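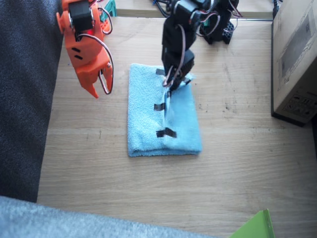 Cliltatard Project, Progress Report No. 4, page 2

To the Skadau household automation fund

Where we are with towels

The last report promised that by this one we would be finished with towels and on to fitted sheets. We are still on towels. The fund has asked us to be plain about slippage, so there it is in the first paragraph, where it can't be missed.

The work since October has been on one chore: take a folded or half-folded hand towel on a table, pick up the right layer, and finish with a flat rectangle a reasonable person would put on a shelf. We use two small arms, one orange and one black, each with a two-finger gripper. The black tape on the towel gives us something fixed to refer to when we argue about where a corner ought to be. The arguments have become much shorter.

Results against the milestone

We agreed in the application to collect 900 guided folds, with a person steering both arms, and then let the arms try it on their own. All 900 are in. They took longer than planned, mostly because a person steering two arms folds a towel much worse than the same person using hands, and several of us had to be taught to fold towels properly in the first place. That training was not in the budget and we haven't charged for it.

Working alone, the arms now produce an acceptable fold 52 percent of the time. The milestone said "most of the time," and we would like to point out that 52 percent is most of the time. We would also like to get the number up before anybody at the fund has to defend that reading in a meeting.

What counts as acceptable has been tightened. Under the old rule, a fold passed if the towel was still on the table and had fewer visible layers than it started with, a test that could be met by dropping something on it. The new rule asks for edges that line up within the width of a finger and no ridge down the middle. We rescored the older trials the same way and the early figures came down sharply. The corrected table goes to you with the accounts.

What goes wrong

Most failures are one of a few old friends. The gripper takes both layers when it wanted one, and the whole towel comes along for the ride. Or it takes one layer and lets go early. Terry cloth is forgiving to hold and very hard to read; a camera sees a soft blue surface with very little on it to say which bit is the top.

Then there is the ridge. When one gripper pinches near the middle and lifts, the cloth stands up in a crease and tends to keep it after the fingers open. A person would smooth this with the flat of the hand without noticing they had done so. Our arms don't have a flat of the hand. We have tried dragging a closed gripper across the cloth, and this works nicely until it catches a loop, at which point the towel leaves.

Pulling from both ends has done better.

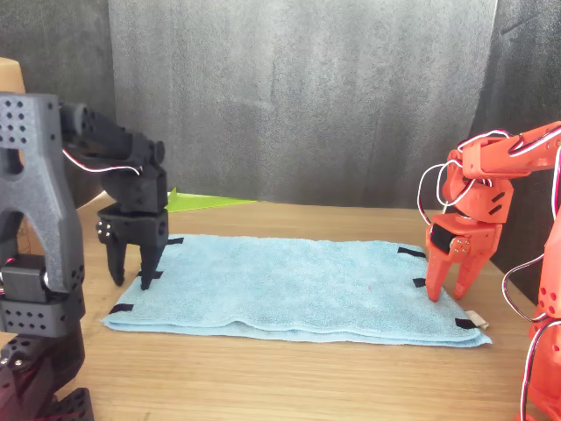 Could a machine like this do the family laundry yet?

Not in any useful way. It can fold one kind of towel on a clear table, slowly, with somebody close by to start it again, and laundry also includes socks.

The two-ended method puts one gripper at each short side, near the middle tape mark, and draws the cloth gently apart before letting go. It takes out a fair amount of the rumpling. It also needs both arms to agree on when to stop, and their timing has been our main job for the past month. The arms don't get tired or resentful, but they can be stubborn in a way that is familiar to anyone who has folded a bedsheet with a relative.

The Utonstead visit

We spent a Monday at the laundry room in Utonstead that has agreed to take the trial if we ever reach that stage. It was useful and a bit humbling. The staff there fold while talking and looking at something else. They shake each towel once before it touches the table, and the shake does most of the work we have been trying to do with careful pulling. We asked if the arms could learn to shake. They can't at present. They are bolted together from small motors and printed parts and we would be picking up the pieces.

The staff also told us, kindly, that folding isn't the bit they want help with. They would prefer something that carried full baskets up the ramp. We have written this down. It falls outside the grant, but the fund may wish to know it before the next call goes out.

Spending

We are within budget overall and over on one line. Replacement motors for the grippers, bought through Negussie, cost more than we allowed for. Holding a pinch for long periods heats them up and they don't last. We now open the fingers between trials and have had fewer failures. The overrun is covered by the travel line, Utonstead being closer to us than we told you it was.

Towels have come in well under estimate.

Next period

We plan to repeat the solo trials with the two-ended pull included, and to take the tape off for half of them. The tape has been a great help to us and no towel in Utonstead has any. We expect the numbers to fall when it goes and ask that the fund not be alarmed.

We will also try a thinner tea towel, which slides more and rumples less. Fitted sheets are moved to the period after. We'd be grateful if that sentence could be read quickly.

One request: we would like to keep the second arm past its return date. A one-armed version was tested early on and the results can be summed up as a pile.

Related reports
Progress Report No. 3: Corners, and how to find them
Progress Report No. 2: Setting up the table
Skadau fund: notes for applicants on changing a milestone
Utonstead laundry room: site visit notes
Negussie parts orders, current period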